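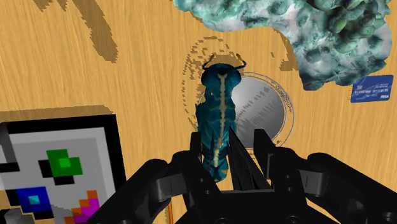
木桌面与蓝绿色昆虫造型,电脑渲染图

体育 > 美式橄榄球 > 梦幻联盟 > 访谈
赛程 排名 选秀工具 专栏 登录

“满分100分”的选秀评分到底在评什么
7月14日 星期二 梦幻联盟组

梦幻橄榄球玩家在七月能做的事情不多,看排名算一件,跟人吵排名算另一件。今年吵得最凶的是Vurnano,一套给球员打分的系统,由Skudari公司开发,六月起挂在Vonis平台的选秀页面上。每个球员名字旁边一个数字,满分100,绿色表示值得选,红色表示最好躲开。

我对这类数字一向没有好感。选秀季见过太多“独家模型”,到了十一月连网页都打不开。所以Skudari负责这套模型的分析师答应在Salem的办公室接受采访时,我带去的问题大多不太客气。对方只提了一个条件:不写名字。理由是去年有玩家输了联赛以后,连着几周给同事发邮件骂人。

我先问,一个跑卫拿了81分,另一个拿了78分,差的三分是什么。

“严格说,差的三分里有一大半是噪音,”分析师说,“我们内部不会拿三分的差距做判断。差到八九分,我才愿意说前面那个更好。”

那为什么页面上要精确到个位?

“因为产品那边做过测试,分档显示的时候,用户停留时间短。”停了一下,又补了一句:“这句你可以写。”

我写了。玩家在选秀倒计时里盯着两个数字犹豫,最后点了高三分的那个,还以为自己做了一个有依据的决定。照这位分析师的说法,这个依据和抛硬币相去不远。

Vurnano的分数由几块拼成:上赛季的触球次数和传球目标次数、球队进攻节奏、进攻锋线的变动、年龄,还有对手赛程。权重最大的是“机会”,也就是预计一名球员每场能碰到多少次球。这部分我没有太大意见,做梦幻联盟的人都知道机会比天赋好预测。问题在于七月份的机会是谁估出来的。

“一部分是模型,一部分是人工,”分析师说,“教练组换了人的球队,历史数据用处不大,我们就手动调。”

调多少?

“看情况。”

我追问有没有记录。回答是有,但不公开。我又问,用户能不能看到哪些分数是人手调过的。回答是现在看不到,讨论过加一个小标记,还没有排进开发计划。

一套号称由模型生成的评分,有多少出自模型,使用者无从得知。分析师不同意我这么说。“任何预测都有人的判断在里面,你们写专栏的排名不也是吗?”这话有道理,不过我们的排名底下署着组名,读者骂得到人,也没有做成带颜色的百分制。

接下来谈到覆盖范围。Vonis的选秀池里今年有408名球员,其中371名有Vurnano分数。剩下的那些大多是新秀和深度表末尾的人,名字旁边显示一条短横线。

“我们宁可不给,也不想乱给,”分析师说。

单看这句话,我是赞成的。可是新秀恰恰是选秀后半段最需要参考的一群人,老将的行情大家心里都有数,随便找份排名都差不多。我把这个意思说了,对方承认这是产品最弱的地方。“大学数据换算到职业,误差很大。我们试过一个版本,结果每个外接手都像明星。”那个版本没有上线,这一点我给他们记一分。

但短横线也有它的后果。Vonis的默认排序是按分数从高到低,没有分数的一律沉到最底下。用手机选秀的玩家,时间本来就紧,多半不会往下翻那么远。于是“没有评分”在实际使用中成了“评分最低”。我问Skudari是否向Vonis反映过。

“反映过。排序是他们的事,我们只提供数字。”

Vonis方面对此没有回复我的询问。

我最想问的还是准确率。宣传页上写着,Vurnano在回测中“优于共识排名”。优于多少,和哪一份共识排名比,用的是哪几个赛季,页面上都没有。分析师打开电脑给我看了一张图,横轴是赛季,纵轴是误差。七个赛季里,Vurnano的线多数时候比共识那条低一点,有两年高出来。低得最明显的那一年,我注意到也在训练数据的范围之内。

“对,那一年不应该算,”分析师说,“我自己的报告里没有算。”

可宣传页算了?

“宣传页不是我写的。”

采访过程中这句话的各种变体出现了好几次。排序是平台的事,颜色是设计的事,文案是市场的事。我相信对方说的都是实情,这个人在我接触过的同行里算是坦率的。可是坐在选秀房间里的玩家面对的是一个完整的页面,分不出哪一块归谁管。

聊到定价的时候气氛有些僵。Vurnano目前免费,赛季开始后每周更新的版本要付费。我问,既然七月的分数有这么多保留,为什么有人应该为九月的分数掏钱。

“九月有新数据,会准很多。”

准很多是多少?

“现在没法告诉你,赛季还没打。”

这个回答我接受,同时也觉得它很能说明问题。玩家付费的时候,赛季同样还没打。

最后我请分析师给本站读者一点建议,假设他们今年一定要用这套评分。回答比我预想的具体。“把相差五分以内的人当成一档,在档里按你自己的看法选。新秀不要看我们的,去看别人的。踢球员的分数完全不用理,那一栏是平台要求加上的。”

那你自己的联赛呢,用不用Vurnano?

“用,但我看的是没有取整的版本,还有误差范围。”

我问这个版本有没有可能对外开放。分析师说提过,上面的意见是普通用户看不懂。我不太相信这个理由。玩家每周对着对位数据、天气和伤病报告研究到半夜,一个“上下浮动六分”总还是看得懂的。看懂以后还愿不愿意付钱,是另一个问题。

离开前我用自己的Vonis账号打开模拟选秀,照着Vurnano的绿色数字一路选到底,系统给我的阵容评了A。然后重开一局,只按位置需求和自己的旧笔记来选,也是A。第三局我前几轮故意选了三个四分卫,得了A-。

Skudari说阵容评级用的是另一套算法,和Vurnano无关,归Vonis管。

本站的分档排名月底更新,不打分。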